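Stores and Stock Control, Unit 2: Where things are kept
Tutor: Marlina Pangaribuan
Handout revised 5/5/26

Read this before the workshop and bring your own notes on Unit 1. The Gerkano case is used again in the written task, so keep the figures to hand.

Fixed and free locations

In a fixed system every item has one home. Staff learn the homes quickly and can often pick without a list. The cost is space: when an item runs low, its shelf stands part empty and nothing else may go there.

In a free system, goods go into any open space and the location is written down at the time. Space is used better, but the record must be right. A box put away without a record is as good as lost until the next full count.

Most stores mix the two. Fast-moving items get fixed places near the packing bench, and bulk stock goes wherever there is room.

Bins and labels

A bin is the smallest place that has its own location code. It can be a box, a tray, a drawer or a marked section of shelf. Two rules apply in nearly all stores:

One code per bin, and the code stays with the place when the goods change.
Mixed bins are allowed only if the items look clearly different from each other.

The second rule is broken more than any other. Two sizes of the same screw in one bin will lead to wrong picks.
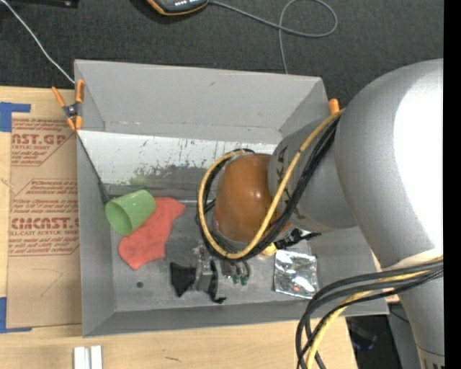
Fig. 1. Open rectangular bin on a wooden tabletop.

Open bins are quick to check by eye and quick to reach into. Lidded bins stack better and keep dust out, but people leave the lids off — then you have neither benefit. Choose by how often the item is picked.

Case: Gerkano

Gerkano keeps 3,691 stock lines at its Majimbun store. In January the stock manager, Anisa Ong, moved 914 slow lines from fixed to free locations. This cleared 36 bays. Picking errors rose at first, mainly on late shifts, where put-away records were being filled in at the end of the shift from memory.

For the workshop

Work in pairs. Decide which of Gerkano's lines should have stayed in fixed locations and what you would need to know to be sure. Then write a put-away rule for the late shift in no more than two sentences.

Reading: Qistina Entili's notes on cycle counting, sections 1 and 2. Section 3 is for Unit 4 and can wait.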